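Home | Crafts | Kitchen | Kids' Table | Storage | About

How to Clean, Sort and Store Artificial Fruit

By Nandini Kurup
Updated 12/15/20

Artificial fruit picks up dust, kitchen grease and fingerprints, and most of it gets thrown out long before it is worn out. A full clean takes an afternoon, and most of that is drying time. The method below works for plastic, coated foam and flocked fruit, the kind used for table displays, play kitchens and shop windows. It does not work for wax fruit or for anything made of papier-mâché, which should never be put in water.

I do mine twice a year, once after the holidays and once in late summer. If the fruit is handled by children, do it more often.

What you need

A low plastic bin, big enough to hold the whole set
A mixing bowl of lukewarm water
Mild dish soap
A soft toothbrush and a dry makeup brush or small paintbrush
Two old towels, one light and one dark
Cotton swabs
Clear craft glue, for stems and leaves
Tissue paper or paper towels for storage

Step 1. Clear a table and lay everything out

Work on a bare table with good light. Wipe it first so that grit does not end up on the fruit. Set the bin at the back and spread the fruit out in front of it with space between the pieces. Do not leave it heaped in a bowl. You want to be able to pick up each one without knocking another, and you want to see which kinds you have. A mixed set might have strawberries with leaves and stems, a glossy cherry and a few pale pink peaches, and those do not all get the same treatment.

Turn each piece over as you put it down. The underside is where the dirt and the wear will be.

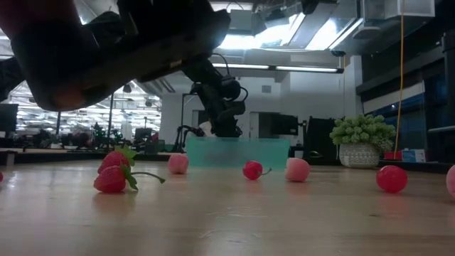 Step 2. Sort by surface

Make three groups.

Smooth and shiny. Cherries, plums, tomatoes, most apples and grapes. These are the easy ones and can be washed with a cloth.

Pitted or textured. Strawberries, raspberries, oranges and lemons. Dirt sits in the pits and around the seeds, so a cloth will skip over it and you need the toothbrush.

Fuzzy. Peaches and apricots, usually. The fuzz is a coating of short fibers glued to the surface, and soaking loosens the glue. Keep these away from the bowl entirely. If you can't tell whether a peach is fuzzy or only painted to look that way, rub it with a fingertip against the light. When in doubt, treat it as fuzzy.

Put aside anything that is cracked, crumbling or sticky. Stickiness that comes back after washing is the plastic breaking down and no cleaner will fix it.

Step 3. Test the color

Pick the oldest red piece you have. Wet a cotton swab with soapy water and rub a small patch on the underside. If the swab comes away pink, the paint is not sealed. Wipe that fruit with a barely damp cloth and stop there. Test one piece of each kind, not only one from the set. My strawberries were fine and the cherries bought with them were not.

Step 4. Wash the smooth and textured pieces

Put a few drops of soap in the bowl. Dip the toothbrush, shake it off, and brush in small circles while holding the fruit over the bowl. On strawberries, work from the tip toward the leaves and slow down when you get there. The leaves are often a separate piece held by one dot of glue.

Do not drop the fruit in and leave it. Foam fruit floats, but water gets in at the stem hole and takes days to come out. Rinse under a thin stream with the stem end up, then shake once.

Smooth fruit can be wiped with a soapy cloth and then a clean damp one. Skip bleach, glass cleaner and anything with alcohol in it.

Step 5. Dry-clean the fuzzy pieces

Brush the whole surface with the dry makeup brush, always in the same direction. For a greasy spot, press a little cornstarch on it, wait 17 minutes (I set the oven timer for this and go do something else), then brush it off. A worn patch will not grow back, so turn it to the bottom in the bowl.

Step 6. Dry on towels

Lay the wet pieces on a towel with the stem holes facing down. Use the dark towel for pale fruit and the light one for red, and you will see right away if any color is coming off. Leave foam pieces overnight. A hair dryer will warp thin leaves, even on low.

Step 7. Check the floor before you pack

Small fruit rolls, and a round cherry will go a long way on a hard floor. Look under the table and along the walls before the bin gets its lid. Pull the chairs out. Check for loose bits too - a leaf, a stem, or a lump of foam is easy to miss and can often be glued back where it came from. On pale wood the reds and pinks show up well. On a patterned rug you will have to feel for them.

Anything that has been on the floor gets wiped again before it goes in with the clean pieces.

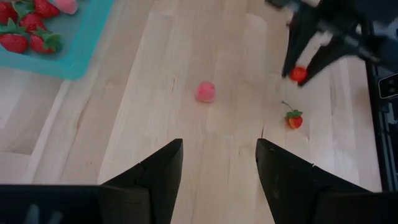 A strawberry and a small pink piece on the floorboards.

Step 8. Fix stems and leaves

Scrape off the old glue with a fingernail. Put one small dot of clear glue in the stem hole, set the stem and prop the fruit in an egg cup until it holds. Do not use hot glue on foam, as it melts a crater.

Step 9. Pack it away

A low bin is better than a deep one. Keep it to two layers, with the heavier fruit at the bottom and tissue between. Wrap the peaches one by one so the fuzz is not rubbed. Strawberries go leaves up. A see-through bin saves you from opening it to check what is inside. Keep it out of the attic and away from sunny windows, since heat softens the paint and pieces will stick to each other.

A reader, Soon-im Song, wrote in February to add that she puts a sheet of baking parchment under red fruit instead of tissue. Tissue had left fibers on hers after a warm summer. I have switched to this for the cherries and it works.

If you are setting the fruit back out right away, leave it unwrapped for a night first so any trapped damp can leave the foam.

Related
Washing Play Food and Wooden Blocks
How to Get Dust Out of Silk Flowers
Choosing a Bin With a Lid That Stays On
Repairing Loose Leaves on Table Garlands
What to Do With Wax Fruit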